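# Tuderard (robot learning method)

**Tuderard** is a method for teaching robot arms to carry out close-fitting handling work, such as taking parts out of trays and frames and putting them back. It was developed by a research group led by Sumeya Gashaw and first tested on computer hardware. The method is best known for one striking result: an arm trained on a small set of human-guided runs kept improving when it was given *fewer* camera views, as long as the one it kept was close to the fingers.

## Background

Most robot arms in factories repeat fixed paths. They are fast and accurate, but they depend on every part being in the same spot every time. Computer hardware is a hard case for this approach. Drives, boards and trays come in many shapes, gaps are narrow, and a connector pushed in at a slight angle can be ruined in a moment.

Earlier learning methods tried to solve the problem with a wide view of the whole workspace. Gashaw had used such a setup in an older project, Grandico, and found that the arm was good at reaching the right area and poor at the last stretch. From across the bench, a gap that matters a great deal covers only a few pixels. And at the very moment when the arm most needs to see, its own hand is in the way!

## Method

Tuderard splits each job into two stages, called the *approach* and the *contact* stage.

In the approach stage, the arm uses a simple plan to bring its fingers near the part. Nothing here is new, and the group borrowed most of it from Grandico.

The contact stage is where the method gets exciting. The arm stops using outside measurements altogether. It works from a camera at the wrist and from the forces it feels in its joints, and it picks its next small motion many times per second. The camera turns with the hand, so the world may appear tipped at any angle. Older systems treated this as a flaw and rotated the image back to level before using it. Tuderard leaves it alone. What the arm needs to learn is how the part sits compared with the fingers, and that relation stays the same however the wrist is turned.

Training data comes from people guiding the arm by hand. The first release used 1,757 guided runs, and 648 of them included a deliberate mistake followed by a recovery: a missed grip, a part that caught on its frame, a drive held crooked. These recovery runs are widely seen as the heart of the method. An arm that has only watched perfect work has no idea what to do when things drift, and things always drift.

### The Su score

Each motion the arm considers is given a number called the *Su score*, which estimates how easily that motion could be undone. When two motions look equally useful, the arm takes the one with the higher score. In practice this makes it careful in a very pleasing way. It backs off a little, shifts, and tries again, much as a person does with a stiff drawer.

## Results

The main trial covered 3,000 attempts, divided among 3 versions of the system: one with only a fixed overhead camera, one with both cameras, and one with only the wrist camera. The group expected the two-camera version to win. The wrist-only version came out ahead, and its lead was largest on tasks with shiny or ribbed metal nearby, where changing reflections seemed to pull the overhead camera's estimates off target.

Wrist views from the hardware work: a gray tray or housing with blue parts inside, then the contact end of a drive beside a blue tray frame.
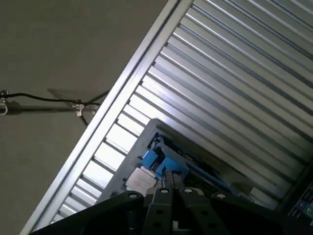
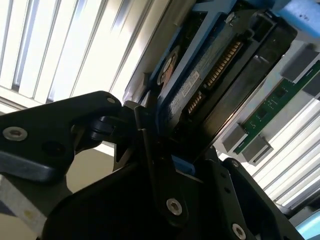 Gashaw's explanation is that extra views give a learning system extra things to latch onto, and many of them are accidents of the room. A wide camera sees shadows, cables and the edge of the bench, and the system may come to rely on them. Close to the fingers there is less to be fooled by. To test the idea, the group moved the lights and repeated part of the trial. The wrist-only version barely noticed, while the overhead version lost much of its skill.

## Limits

The method struggles when the fingers cover the part entirely, and it has no memory of what it saw before the view was blocked. It also needs new recovery runs for each new type of connector, which remains the slowest part of the work.

## Later work

A follow-up called **Gistidine** adds a short memory to the contact stage, so the arm can keep track of a part that slips out of view. Early tests have been run on cable plugs, which bend and twist as they are moved and are a wonderfully stubborn test for any robot. The group has also begun trying the Su score on its own, without the rest of Tuderard, as an add-on for arms that follow fixed paths.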